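Support > Zoltell Field Interpreter > Set-Up Guide > 4. Loading a Language Pack

4. Loading a Language Pack

The Ravari pack claims 3,000 military terms. Treat that as a claim until your own linguist has checked it.

1. Charge the handset fully, then hold the side key for 7 seconds.
2. Open Packs and pick the language pair. Each direction loads separately.
3. Wait for the second tone. The first tone only means the file was found.

CAUTION: The Ortner add-on for ranks and unit names overwrites your saved glossary without asking. Export first.
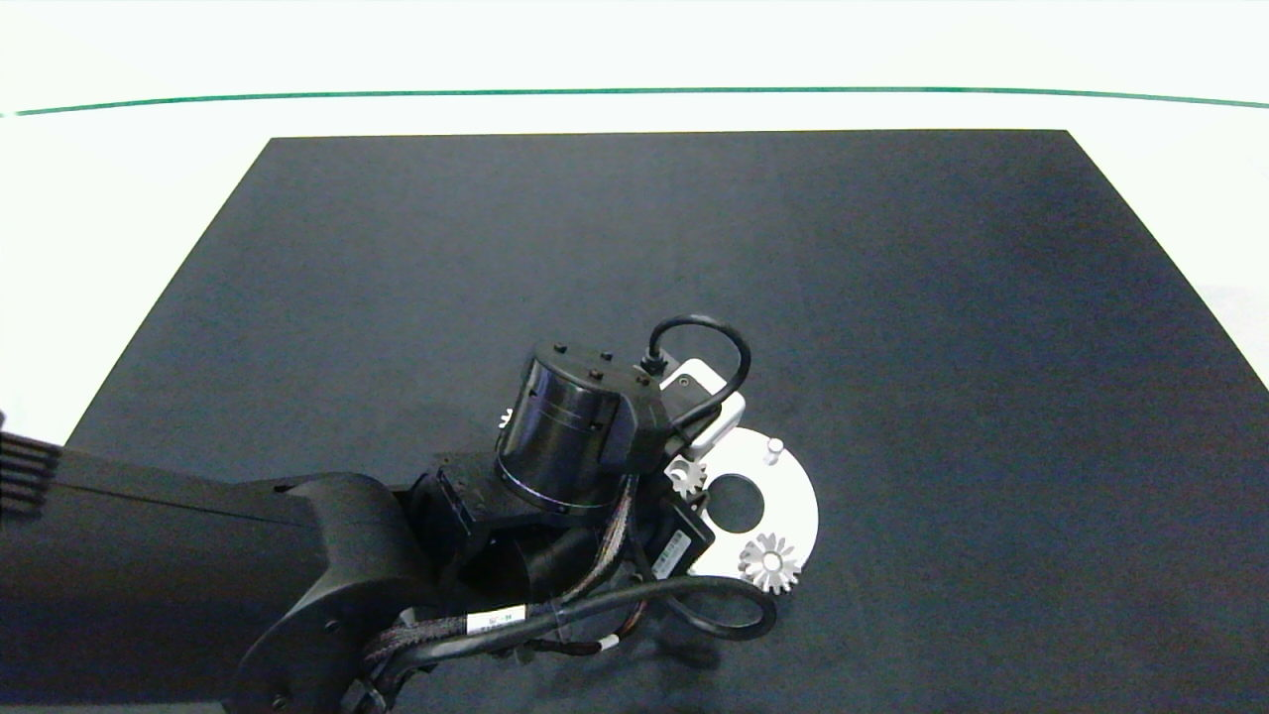
4. Read 200 words of a real briefing aloud and have a human interpreter mark the output. Don't use the supplied demo text - every unit does well on that.
5. Repeat with abbreviations and map references. Expect trouble with both.

Note: The "confidence" bar measures how clearly you were heard. It says nothing about whether the translation is right.

Units bought through the Pladville depot hold 1,000 glossary entries, whatever the box says.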